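Golteo has begun taking orders for Korard, a two-arm tabletop cell leased to bakeries and contract packers for small tray and cup handling jobs. The lease covers the arms, the mounting rail, the enclosure and a setup visit, and the minimum term is 9 months.

The cell is aimed at work that is too varied for a fixed packing line and too short for a dedicated fixture. Typical jobs listed by the company include moving cookies between cups and trays, sorting by shape, and refilling sample packs. Operators teach a task by guiding the arms through it, and Golteo then tunes the result remotely before the cell is released for unattended runs.
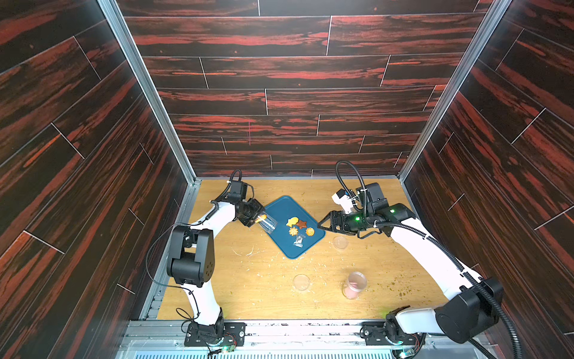
Food Handling and Packaging Desk

In the cookie task, one arm holds a clear plastic cup on its side over a teal-blue tray while the second keeps its gripper near the tray's right corner. The cookies differ in outline, among them a star and a shell, so a grip set for one does not necessarily suit the next.

Viera Vondráček, product lead at Golteo, said breakage was the main limit during development. "Grip force is set per item, and the customer can change it from the panel," she said. "Thin edges still need a slower approach." Crumbs are left to the operator. The company recommends wiping down the floor of the cell at each product change.

Kadlec, a contract packer in Irkeck, has had a preproduction unit since March. Peter Pešek, who runs its short-order section, said teaching a new tray layout takes about 11 minutes and that the cell is used mainly for orders of fewer than 1,000 pieces. He listed two complaints: the gripper pads wear faster than the manual states, and the software does not yet store more than 4 layouts per product.

Golteo said the layout limit will be raised in the next software release. Replacement pads are included in the lease. Pricing is by quotation.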